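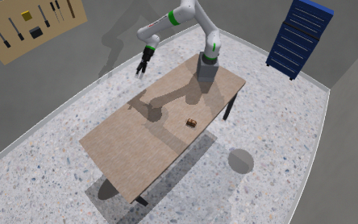
How to prepare an aged receivables report for a small business

An aged receivables report is a list of customers who owe you money, with the amounts sorted by how old they are. Most accounting programs can print it, but you can also make it in a spreadsheet in one afternoon. I keep the books for a small supplier, Trimier, and I will use our own numbers from May.

What you need

A list of all unpaid invoices, with customer name, invoice number, invoice date, due date and open amount. Also have your bank statement up to the day of the report. Enter all payments first. If one payment is missing, the report will say that a customer is late when he has already paid, and then you will have an unpleasant phone call.

Step 1. Choose the report date

Write this date in one cell at the top of the sheet, for example in B1. All calculations will look at this cell. I use the last day of the month.

Step 2. Calculate the days overdue

Make a new column and subtract the due date from the report date. A negative number means the invoice is not yet due. Some people count from the invoice date instead. Both methods are accepted, but please choose one and stay with it — my colleague Aoi Kobori once mixed them, and we needed two days to find out why the totals looked strange.

Step 3. Put each invoice in a group

The usual groups are:
Not yet due
1 to 30 days
31 to 60 days
61 to 90 days
More than 90 days

Make one column for each group and place the open amount in the correct one. An IF formula can do this for you. Our oldest invoice was for Okonkwo, $1,113 and 124 days overdue, so it went to the last column. An invoice for Wosik was 79 days overdue and went to the column before it.

Step 4. Add the totals by customer

Sort by customer name and make a subtotal for each. Then add every column. The sum of all groups must be the same as the receivables balance in your ledger. If there is a difference, look first for credit notes and for payments which were not matched to an invoice. We had a difference of exactly $100, and it was a deposit from Berkach that was entered as a sale.

Step 5. Decide what to do with each group

For invoices up to 30 days late I send a short reminder with a copy of the invoice. After 30 days I call. After 60 days I ask our manager, Shota Maruyama, if we should stop new deliveries on credit. For the last group we discuss a payment plan, and we also ask our accountant if an allowance for bad debt is necessary.

Write a note beside each late invoice: the date of the call, the person you spoke with and what was promised. Save each monthly report under a new name and do not write over the old one.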